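Sensory Panelists, Packaged Foods (Part-Time)

Prornberg Sensory Services
Location: Utlow test kitchen, second floor
Reports to: Wanda Villanueva, Panel Manager
Posted: January 3, 2021

Prornberg Sensory Services is recruiting members for its trained descriptive panel. The panel evaluates shelf-stable packaged foods for manufacturers, importers and private-label buyers. Current work covers crackers, dried fruit, seasoned nuts, instant soups and spiced bean curd and wheat snacks. Panelists are paid employees of the company and work under a part-time contract. The position is not a consumer survey. We do not ask panelists whether they like a product.

Background

Descriptive panels produce numerical profiles of a product's appearance, aroma, flavor, texture and aftertaste. Each attribute is defined in a written lexicon and tied to physical reference samples. A panelist who scores saltiness is scoring against a set of reference solutions tasted during training. The same applies to hardness, chewiness, oiliness, heat and numbing. The profiles are used to compare production lots, check substitute ingredients and set shelf life.

The Utlow panel was rebuilt in December after a change of premises. Several trained members did not transfer. The positions advertised here replace them and extend the panel to a second session group.

Duties

Attend scheduled sessions and arrive ten minutes before the start for palate preparation.
Taste and score coded samples in an individual booth, using the supplied tablet.
Take part in open table sessions, where attributes are discussed and definitions agreed before scoring begins.
Repeat scoring on replicate samples without reference to earlier results.
Inspect unopened retail packs where a project requires it, and record seal condition, creasing and the legibility of printed codes.
Follow the rinse protocol between samples - filtered water and plain cracker, or whole milk for samples containing chili.
Report illness, new medication, dental treatment or any change in allergy status before the session.

Product Range for the Coming Period

The largest project on the schedule is a study of chili-seasoned snacks sold in single-serve packs. Samples are bought at retail as well as supplied direct, and labels may be in Chinese, Korean or Spanish. Panelists do not need to read these languages. An English sheet listing ingredients and allergens is provided for each product before it is tasted. Many products in this group contain soy, wheat, sesame or peanut, and applicants who must avoid any of these will not be placed on the project. Packs are handled only at the open table. Samples for scoring are removed from their packaging by kitchen staff and served in lidded cups with random codes. 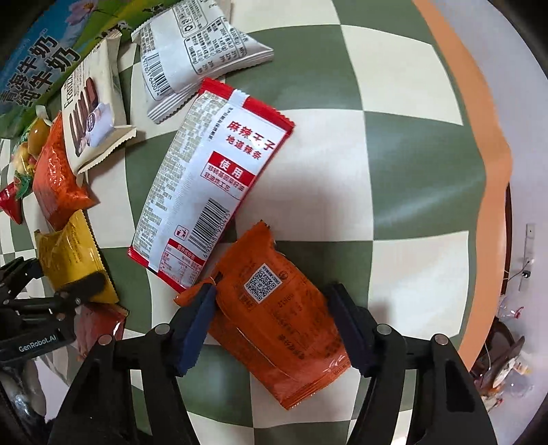
Requirements

Age 18 or over.
No diagnosed food allergy to wheat, soy, milk, egg, sesame, peanut or tree nuts.
No current condition affecting smell or taste. Applicants recovering from a respiratory infection should wait until their sense of smell has returned fully.
Non-smoker, including electronic cigarettes.
Able to eat pork, beef, chicken and fish products. Vegetarian applicants may be considered for a limited schedule.
Able to tolerate moderate chili heat over repeated samples.
Fluent spoken English and clear written English.
Not employed by a food manufacturer, flavor house, retailer or market research firm, and not living with anyone so employed.

Experience in tasting work is not required. Former panelists from other companies may apply but will complete the full training course, as lexicons differ from one panel to another.

Screening

Screening takes place in one visit. Applicants identify basic tastes in water at low concentration, match a set of aromas, rank samples by intensity and complete a series of triangle tests. In a triangle test, two of the three samples are the same and the applicant identifies the odd one. A short group exercise follows, in which applicants describe a product in their own words. Results are sent by email whether or not the applicant is accepted.

Do not eat, drink coffee, chew gum or brush your teeth in the hour before screening. Do not wear perfume, aftershave, scented hand cream or lipstick. These rules also apply to every working session.

Training and Schedule

Accepted applicants complete a training course of twelve weeks. Training hours are paid at the full session rate. A validation test is given at the end, and panelists who show poor repeatability may be offered further training or released. After validation, each panelist works two morning sessions per week of two and a half hours each. Session days are fixed by group and will be confirmed with the offer.

Booths are single occupancy, ventilated and separated by full-height partitions. Table sessions are held with reduced numbers and fixed seating. Masks are worn except while tasting.

How to Apply

Request the applicant questionnaire from the Utlow office by phone or in person. It covers availability, diet, allergies and medication, and includes a short written exercise. Medical information is seen only by the panel manager and is destroyed if the application does not proceed.

Return the form in a sealed envelope marked PANEL - UTLOW, for the attention of Wanda Villanueva. Applications are reviewed in the order received, and screening visits are offered until all places are filled. Incomplete questionnaires will be returned.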